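Support > Tickets > Desktops > No display after memory swap
Print this page | E-mail this ticket
Overview Replies Attachments Close

Opened May 9, 2023

Hello everyone, and thank you in advance for your patience with me. The old tower from our front office stopped giving a picture after I changed its memory. The fans spin up, the speaker gives 3 long beeps, and then the monitor goes to sleep. I have unplugged it, laid it on its side and taken the panel off. The cooler is off too, and the processor is still in its socket.
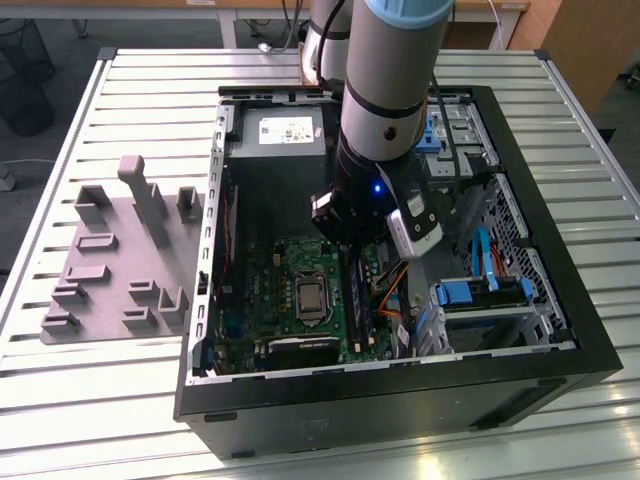 Pongsak Bunnag: Those beeps nearly always mean memory on that model. Try one module at a time, pressed down until the latches click, and please put fresh paste on the processor and refit the cooler before you power up again.

Thank you, Pongsak, that is very kind! I have ordered a tube of paste from Movex, so there will be no powering up until it comes. In the meantime I went over the cables again – the drive end as well as the board end – and wrote down which goes where, as I know I'll forget.

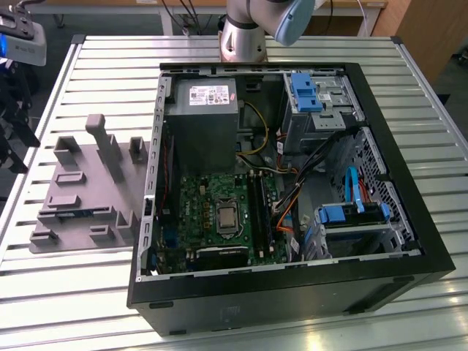

My next job is to wipe the memory contacts with a dry cloth and try the original module by itself in the first slot. If it still beeps I'll borrow a spare from our Ravemik machine, which takes the same kind, and report back.

Cameron Rutherford

Status: waiting on customer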